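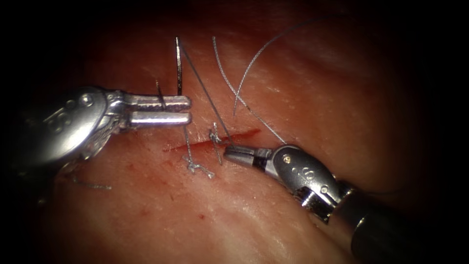

Zdenka Todorova has tied the same knot 3000 times, by her own tally, and she still calls most of them ugly. I came to her bench in Fludville ready to doubt the whole business of practice skin. A Gamon pad costs 140 dollars and is finished in an afternoon. What does it teach that a cheap offcut wouldn't?

Spacing, she says. I wasn't sold. Beginners crowd their stitches at one end of a cut and hope the rest behaves.
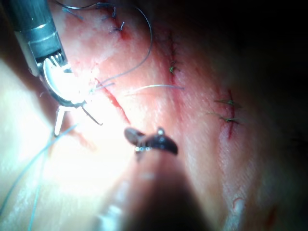 The sales talk around these pads is thick. Coste promises "living feel" - a phrase I'd ban. Todorova gives new students 12 cuts and 30 minutes, then goes over the knots with a magnifier. Tails left long lose marks. So do stitches pulled so tight that the edges pucker. She has no figures to show that any of it carries over to patients, and I did ask.

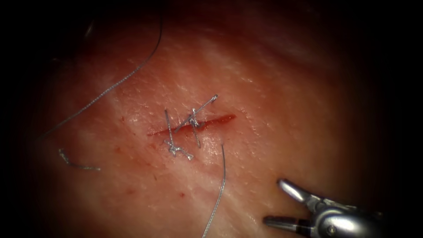
Two stitches in, with the right end of the cut still open.

14 shares | 6 comments

Related
Brollileck's thread shortage, explained
Are braided sutures worth the fuss?
Fludville night classes return in September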